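Ticket: Label printer skips every second label
Product: Kumell desk printer, driver package from Wastach
Opened by: Vlastimil Kollár
Assigned to: Séverine Arnaud
Status: Solved

Vlastimil Kollár, Wednesday, 9:17
Good morning. We print address labels for our small fruit shipments. After the driver update, the printer gives one good label, then one empty, then again one good. Before the update it was working well for many months. I have already turned it off and on, and I have tried a second USB cable. The result is the same.
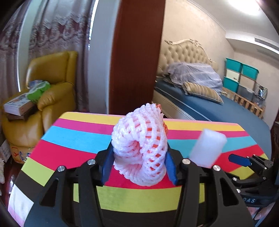

The labels are the same type as always, from Vidal, in rolls. I did not change any setting by myself. If you need the log file, please tell me where I can find it.

Séverine Arnaud, 10:30
Hello Vlastimil, thank you for the clear report. Please open the printer properties and tell me which label height is written there. Please also tell me if the sensor is set to "gap" or to "black mark".

Vlastimil Kollár, 11:05
The height is 73 mm and the sensor is on "black mark". I measured one label with a ruler and it is 30 mm. So the number is wrong, but I did not write it. I changed it to 30 and printed a test. Now it is worse: the text begins in the middle of one label and ends on the next one.

Séverine Arnaud, 11:40
The update put the default values back, I think. Your rolls have no black mark on the back side, so the sensor must be on "gap". After this change, please hold the feed button until the light blinks two times, and then let it go. The printer will feed a few labels to measure them.

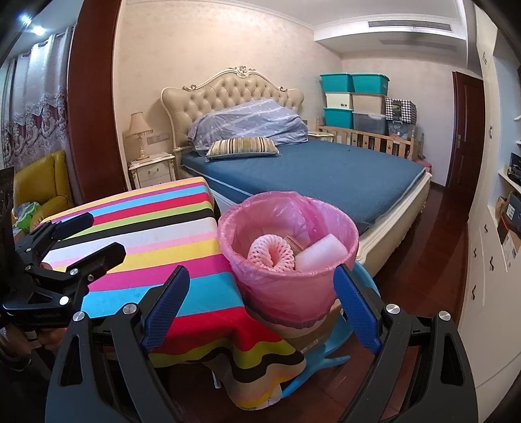 Vlastimil Kollár, 13:20
I did it like you wrote. The first time I let the button go too early and it printed only a configuration page. The second time it was correct. I printed 13 labels in one job and all of them are good, with no empty one between.

One more question. My colleague Hugo Brunet prints to the same device from his computer. Must he also change the height and the sensor?

Séverine Arnaud, 13:45
Yes, the height and the sensor are saved in the driver on each computer. The calibration is saved in the printer, so he does not need to repeat it.

Vlastimil Kollár, 14:10
Hugo changed both and his labels are good too. You can close the ticket. Thank you for your patience.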